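Meton Table Covers
Cloth work surface for shared tables
Color: Teal Green

Product Information

The Meton table cover is a fitted cloth surface intended for tables that are used for more than one purpose during the day. It is supplied to schools, libraries, clinics, workshops and residential facilities, and is suitable for sorting, light assembly, craft work, display and general handling of small articles. The cover is placed directly on the tabletop and requires no adhesive.

The cloth has a soft face with a low nap. It reduces the noise of objects set down on the table and keeps small pieces from sliding or rolling when the table is moved. The matte surface does not produce glare under overhead lighting. The reverse side is a plain woven backing with a light grip finish.

Sizes

Covers are cut to order from rolls 48 inches wide. Tables wider than 41 inches between the side rails require the wide hem, which must be selected at the time of ordering. Please measure the tabletop at its widest point and enter the measurement without adding an allowance. The allowance for the hem is added during cutting.

Round and oval tables can be accommodated. Customers ordering for these tables should submit a paper template, marked with the name of the institution and the room in which the table is located.

Colors

The cover is available in Teal Green, Slate, Oatmeal and Brick. Teal Green is the standard stock color and is normally available for immediate cutting. The remaining colors are dyed in batches, and slight differences in shade may occur between one batch and the next. Where several tables stand together in one room, all covers for that room should be placed on a single order.

The face of the cloth has a natural variation in tone. Lighter and darker bands may be seen across the width, depending on the direction of the nap and the position of the lights. This variation is a characteristic of the material and is not accepted as grounds for return.

Fitting

Covers are shipped folded. A fold line may remain visible across the cloth after unpacking. In most cases it relaxes with use. If a flatter surface is required at once, the cover may be pressed from the reverse side with a warm iron and a dry pressing cloth. Steam should not be applied to the face.

To fit the cover, lay it over the table with the label at the rear edge. Smooth the cloth from the center toward the corners, then fasten the corner straps under the tabletop. The straps should be firm without pulling the hem out of line. Bruler edge clips may be used in place of the straps on tables with a thin top or a metal rim. Clips are sold separately in sets of 7, which includes one spare.

Care

Brush the surface with a soft brush at the end of each day, always in the direction of the nap. Crumbs, thread and paper dust can be removed with a vacuum cleaner on a low setting. Spills should be blotted promptly with a clean white cloth. Do not rub.

The cover may be machine washed in cold water on a gentle cycle and dried flat. Dark colors should be washed separately. Bleach, fabric softener and tumble drying will damage the backing. A reduction in length of roughly 100 millimeters has been allowed for in the cutting of the longest covers and should be expected after the first wash.

Related Items

Cloutier felt underlay, for use beneath the cover on uneven or slatted tabletops.
Serby storage tube, for keeping covers rolled when not in use.
Bruler edge clips, black or white.
Replacement corner straps, sold in pairs.

Ordering and Returns

Orders are accepted from institutions and from private customers. Cloth samples in all colors are available on request, and customers matching existing furniture are advised to obtain a sample before ordering. Stock colors are cut within one week. Orders for batch colors placed after March are filled from the summer dyeing.

Unused covers in standard sizes may be returned in their original packaging. Covers cut to a template cannot be returned except in the case of a fault in the cloth or an error in cutting.

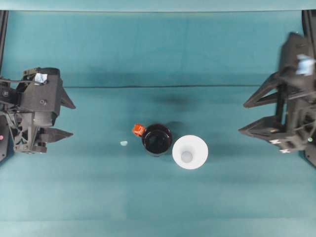

Table cover in Teal Green, in use as a work surface.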